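Skisska 5 is out, and it finally stops to think before it lets go

September 13, 2020

I've been waiting on this one for a while, so forgive me if I sound a little giddy. The new version of Skisska, the open source motion planner that a bunch of us use for tabletop arm work, went up last night. I spent most of today poking at it when I should have been doing my real job.

If you missed the earlier posts: Skisska takes a goal like "put this thing in that thing" and works out the arm motion, the grip and the release. It has always been good at the first two. The release was kind of a joke. You'd get a lovely smooth path all the way across the table, and then the fingers would open the second the planner decided it was close enough. I have lost a lot of simulated small objects to the simulated floor that way.

Version 5 adds what the team calls a release check. Before the gripper opens, the planner runs a short physics rollout of the drop, looks at where the object ends up, and nudges the wrist if it doesn't like the answer. Then it tries again. You can set how many tries it gets and how long each rollout runs, and both settings live in the same config file as everything else (thank you!!).

I got Leilani Ambrose, who wrote most of the new code, on a call this afternoon. She told me the check started as a debugging script. "I was running it by hand after every failed place, and Ezekiel asked me why the planner couldn't just run it itself," she said. "I didn't have a good answer, so that was my summer."

Ezekiel Calloway is the one who built the new test set, and I think it's my favorite part of the release. There are 904 place tasks in it, spread over 40 rooms, and the rooms are messy on purpose. Plants, books, chairs pushed in too close, the kind of clutter that makes a planner sweat. The old test set was a gray table in a gray void, and you could pass it with your eyes closed. 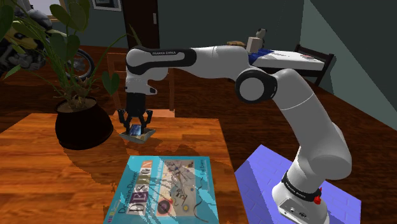 A place task in one of the cluttered rooms, with the gripper holding a small blue object over the gray dish.

I ran a slice of the set on my own desktop, 104 tasks, and let it go while I made lunch. The release check does slow things down, and on my old graphics card I could feel it. Leilani says there's a faster mode coming that skips the rollout when the target is wide and flat, but it isn't ready and she wouldn't promise me a date beyond "October, if Murray is nice to me." That would be Murray Robichaud, who reviews all the planner changes and has a reputation for sending things back.

A few smaller things I noticed. The collision checker now treats leaves and stems as soft obstacles, so the arm will pass near a plant without taking the long way around the room. You can turn that off if your real plants mean something to you. The log viewer has a scrub bar now, and you can click on any rejected release and watch the rollout that got it rejected, which ate an hour of my afternoon all by itself. And the Brondska importer works again! It had been broken since spring, and if you keep your scenes in that format you've probably been on the old version this whole time, same as me.

One warning before you upgrade. The grip settings have been renamed, and the old names don't throw an error, they just get ignored. I found that out after staring at a very limp gripper for longer than I'd like to admit. Xiomara Mercado has posted a short script on the project forum that converts your files, and it worked fine on mine.

The download is on the usual page, and the test set is a separate package, so grab both. I'm going to try the release check on the real arm at our shop next, and I'll post the logs when I have them.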